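Search this site Search Enter keywords

Pladham Robot Working Practice Group
Minutes of the meeting held 10 Aug 2026

Present: Frida Vigfúsdóttir (chair), Ketill Kirkegaard (minutes), members from Eltley and Kjærgaard
Apologies: Ginar

1. Minutes of the April meeting
Agreed with one correction. Under item 4, "operator" should read "supervisor".

2. Seated work within reach of a humanoid
The draft says that anyone sitting at a desk inside the arm's reach must be told before the arm is powered. Eltley asked if this covers people who are at the desk for their own work and have no part in the task. Agreed that it does. Cables on a shared desk are to be kept on the person's side wherever possible.
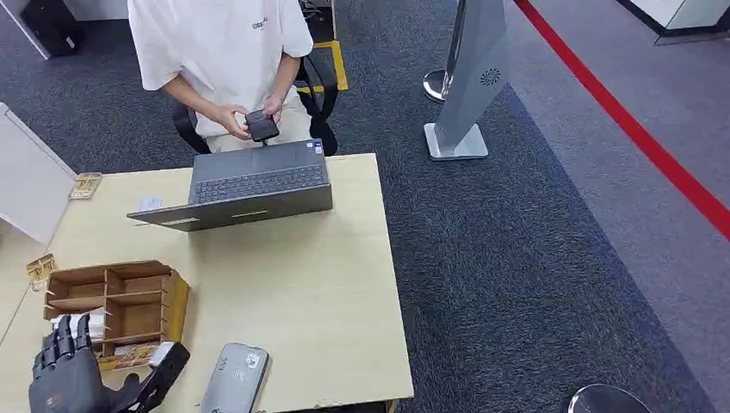
Frida asked for the floor marking clause to be kept separate. A line on the floor shows where visitors stop — it says nothing about how far an arm can reach, and the two should not share a drawing. Reach to be marked with a margin of 600 mm. Kjærgaard thought this too much for small rooms and asked for their view to be noted.

3. Hand contact with wheels and castors
Long discussion. Clause 11 now reads: "No finger shall be placed against a wheel unless the wheeled unit is isolated or its brake is set." Ketill to add a note on gaps between a wheel and the body above it, as fingertips can be trapped there.
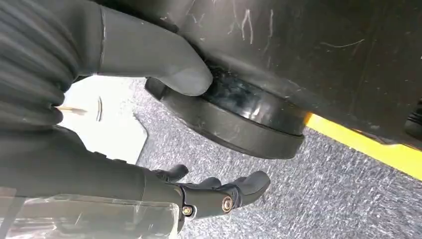
Finger inspection stays at every 40 hours of use, with joints and fixings checked by eye and the result signed for. Eltley would prefer 12 hours for any work at floor level. Left open until Ginar can comment.

4. Actions
Ketill — revised clause 11 and the note on gaps.
Frida — write to Ginar on inspection times.
Kjærgaard — send wording on small rooms.

5. Any other business
None. Date of next meeting to be sent round by email.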